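Why the acid in your lemons keeps changing

Wednesday, November 3, 2021
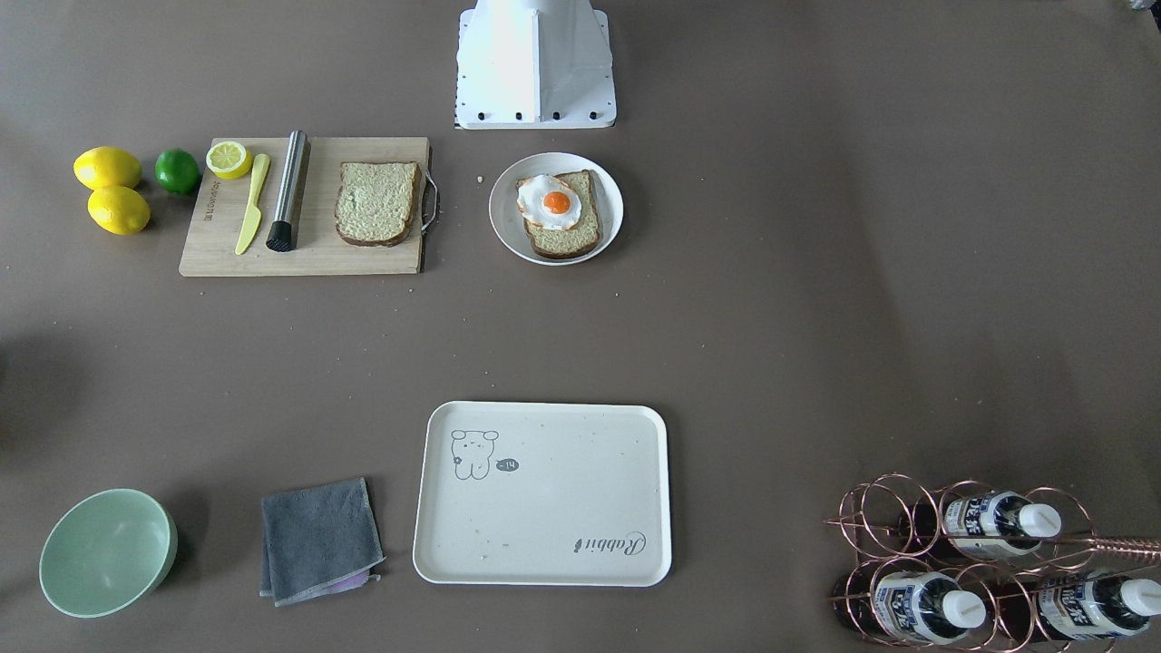
Lemons and a lime beside a light wooden board.

Home preservers tend to treat a lemon as a fixed quantity. A recipe calls for the juice of two, and two go in. The juice of a small, thick-skinned fruit can be less than half that of a large one, and its acidity shifts with variety, ripeness and storage.

For marmalade the difference is mostly a matter of set. Pectin gels best within a narrow band of acidity, and a pan that falls outside it stays runny however long it boils. For bottled tomatoes it is a matter of safety, which is why tested recipes specify bottled juice of known strength.

Fametti, a citrus packer, logged 1063 fruit across one season. Juice yield fell steadily after picking, while the peel lost water faster than the flesh. Fruit held for 39 days in a dry store looked sound but had gone leathery at the stem end. Waxed fruit fared better.

Limes behave differently. They are picked green and yellow as they ripen, and a yellow lime is usually the milder one.

The practical answer is to weigh the juice - not the fruit - and keep a note of it with each batch. Test strips are cheap, though the Visteck ones we tried were hard to read between two neighbouring shades. Store whole lemons in a sealed bag in the fridge. Juice freezes well in trays, and the peel can be frozen separately for December baking.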